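Folding red team jerseys for the shelf

A jersey with printing on it needs a slightly different fold from a plain T-shirt. I use this one for the Urkthorpe club kit, and it fits a Trindura drawer without trimming the stack.

Step 1. Lay the jersey face down and smooth out the sleeves. Bring one side in to the middle, then the other, so you have a long strip. Keep the care label inside if you can.

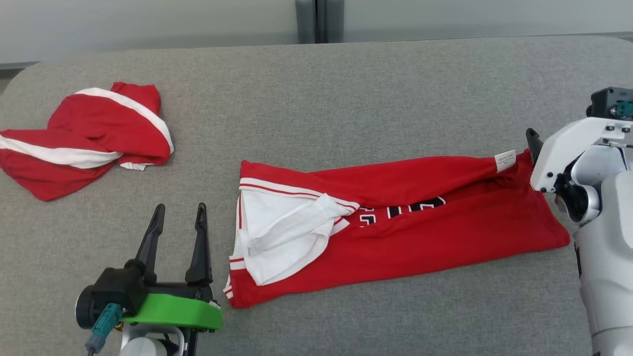
Hywel Parri wrote that he folds the sides in thirds and never creases straight across a number, as old lettering cracks there first. I do the same with older shirts now.

Step 2. Flatten the strip with your palm, working from the collar down. Don't press hard on the lettering.

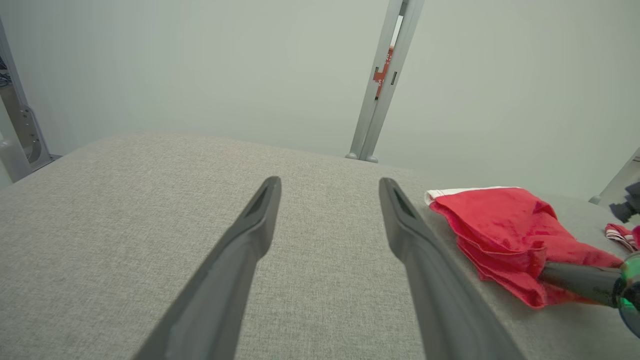 Striped trim tends to curl, so fold it under before you go on. A padded surface helps here - cloth slides less on a woven gray top like this one than on bare wood. Leave the next shirt toward the far edge until you need it.

Step 3. Fold the strip in half and square up the corners. Run a finger along the hem if it sits crooked.
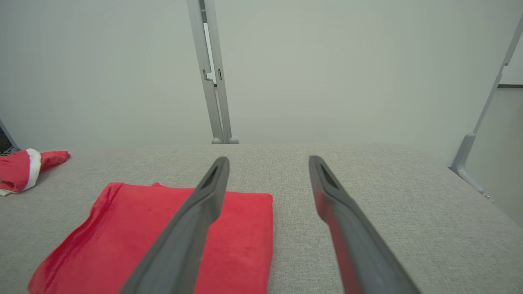 Step 4. Stack with the folded edge facing out. I keep 12 to a pile - any more and the bottom ones crease by May.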